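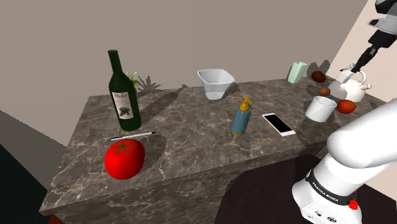 How many ballots can one Barnovine box take before we must close it and open a second one?

One box takes up to 3625 ballots of the usual small size, folded once. If your ballots are long, with many candidates in one column, the box fills sooner and you should order a second box for the same polling station.

Barnovine Ballot Box and Table Screen Set
Made by Nodell
Item number: on request, please state the color of the lid

Description

The Barnovine set is made for local elections, village referendums, student councils and union votes, where the polling station is a normal room that had another use the day before. It contains the ballot box, the folding table screens, the numbered seals and the small things that are always forgotten. Everything goes back inside the box after the vote, except the screens, which travel in their own flat bag.

The walls of the box are clear on all sides. Observers and party agents can see from their chairs that the box is empty at the opening, and later they can see how the paper is rising. The slot in the lid is narrow and has a sliding cover. When the cover is closed and sealed, no paper can go in, and this is the position for transport and for the night, if your law permits voting on more than one day.

What is in the set

Clear box with lid, sliding slot cover and two carrying handles
Table screens, 4 pieces, folding
Numbered seals, 20 pieces, in a paper envelope
Seal record pad
Holder for the station name card
Flat bag for the screens
Instruction sheet for the presiding officer

Pencils, ink and ballot paper are not in the set. We do not print ballots.

About the seals

Each closing of the box needs four seals for the lid and one for the slot cover. With the seals in the envelope you can therefore open and close the box several times, for example for the test on the evening before and for the real opening in the morning. Write every seal number on the record pad at the moment when the seal is closed, and let the agents who are present sign beside it. A broken seal is kept in the envelope with the record and is not thrown away.

The seals are pulled closed by hand. To remove them you need a cutter. Please do not twist them off, the plastic loops on the lid can be damaged by this and they are not covered by the warranty.

More seals can be ordered separately. The numbers continue from your last order if you tell us the last number you have, so that two seals with the same number do not meet in one district. Mr. Sakda Inthanon keeps the number list in our office and he answers these questions on Monday.

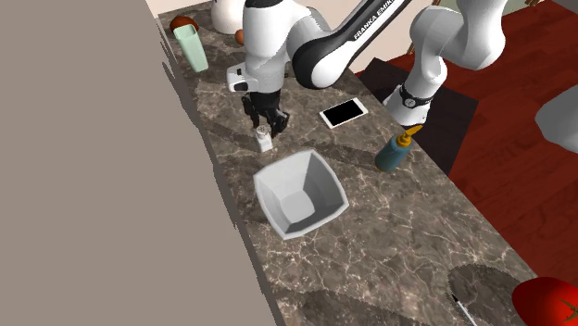 The table screens give each voter three closed sides and a place to write. They stand on rubber feet and need a level surface, deep enough that the voter's hand with the pencil stays inside the screen. School tables are the most common choice, but we know that many stations are in community kitchens and club rooms, where the voter must write on a counter. On a speckled stone top with thin pale veins, like the marble here, the gray seals are hard to find again when somebody drops one, and for such rooms we recommend the orange seals at the same price. Also put a sheet of thick paper under the ballot. A ballot lying directly on stone is easily pierced by a hard pencil, and then there is a discussion at the count if the hole is a mark or not.

Placing the box

Set the box where the presiding officer sees the slot without turning around, and where a person in a wheelchair reaches it. A low table is better than a high one. The box should not stand in front of a window with strong sun – the clear walls reflect, and the observers complain, with reason.

Leave free space on all sides. The line of voters should pass the register table first, then the screens, then the box, then the door. If the room has only one door, mark the two directions on the floor with tape.

Lids and colors

The lid is available in white, blue, yellow and green. When two elections are held on the same day, for example mayor and council, we advise a different lid for each, in the same color as the ballot. The boxes themselves are the same and the lids can be exchanged between them.

Cleaning and storage

Wash the box with warm water and mild soap and dry it with a soft cloth. Alcohol makes the clear walls cloudy after some time. The boxes can be stacked with the lid off, up to the line marked on the side. Store them without seals. The screens are kept flat, not standing on the edge, otherwise the folds become tired and the screen does not stand straight at the next election.

Warranty and spare parts

Nodell gives seven years of warranty on the box and lid. The screens and the handles are wearing parts. Slot covers, handles, rubber feet and name card holders are always in stock. For an older box please send a photo of the lid from below, as the loops were moved at one time and the new slot cover does not fit on the first model.

Ordering and rental

Sets can be bought or rented. For the rental we need the name of the district, the number of polling stations and the address of a person who can sign at delivery. The rented sets come from our store in Wumidthorpe and are returned to the same place after the period for complaints against the result is over. Please do not return a box while it is still under seal, even if it is empty. We are not allowed to cut your seals, and the box will then only stand here and wait.

September is our busiest month. Orders for the autumn votes should reach us before the candidate lists are closed, later we can promise the boxes but not the color of the lids.

For large orders with delivery to several towns, the transport is done by Pathirana, and they will contact you about the hour. Somebody must be at the building. They do not leave election material at the door or with a neighbor.

Questions about the right number of sets for your stations: Ms. Amnuay Suwannarat, sales. She can also send a printed instruction sheet in large type, and the text of the sheet as a file if you wish to translate it for your polling staff.

Related items

Barnovine small box for mobile voting, with shoulder strap
Orange numbered seals
Register table sign, folding
Cutter for seals, with blunt tip
Floor tape with arrows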